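Simiyu to open second repair workshop in Trirkorthorpe

11/24/18

Household repair firm Simiyu will open a second workshop in Trirkorthorpe next month, taking over the former Pollov shoe shop on Godness Street. The new premises cover 2,200 square feet on one floor and will handle lamps, radios, kettles, clocks and small kitchen appliances.

Three full-time jobs will be created. Applications are open until the end of November and no previous trade experience is needed for the trainee post.

The existing workshop has had a waiting list since the spring. Simiyu expects the new site to take 300 items a month once it is fully staffed, with most jobs returned within three weeks. Customers will be given a written price before any work starts, and there is no charge if they decide not to go ahead.

"People were being told to come back after Christmas, and we didn't like saying it," said Gladys Langat, managing director of Simiyu. "Godness Street has parking at the back and a level entrance, so it suits customers bringing in heavier things."

Workshop manager Gitau Mfinanga will move across from the first site. He will also run an evening class in basic mending on Tuesdays, starting in the new year.

Opening hours will be 9am to 5.30pm, Monday to Saturday. Microwaves and gas appliances cannot be accepted at either workshop. 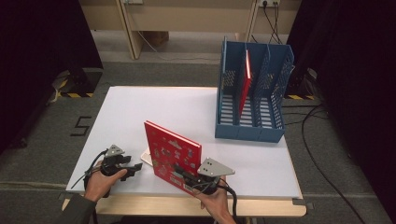 Items already booked in at the first workshop will stay there and should be collected from there as normal.

ENDS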